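About Us

Porkaleo is a small kitchenware shop and repair counter in Gorngate. We opened 15 years ago with one long shelf and a borrowed cash register. Today we keep 66 kinds of cups, jugs and storage jars, and we still answer the telephone ourselves.

Our first customers were neighbours who wanted a new lid for an old jar. Many shops told them to buy the whole set again. We did not like this, so we began to order the spare lids and seals from Gondlow, a supplier with much patience for small orders. The repair counter grew from there, and now it takes the half of our floor.

We try to choose things which are plain in colour and easy to wash. When a handle is not comfortable, we send it back. For wooden boards we work with the Kuroda workshop, and they will also sand and oil your old one for a modest price. Please allow 2 weeks, or a little more in December.

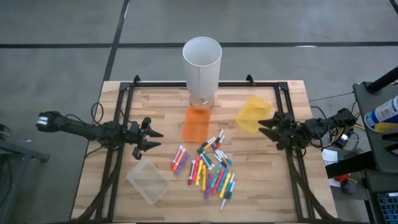 Tall white cup-shaped cylinder on a light butcher-block top.

The shop is open from 9 in the morning, and parking is free behind the building for 55 minutes. If you travel from far, please call before, and we will put your item aside. You are always welcome to come only for looking.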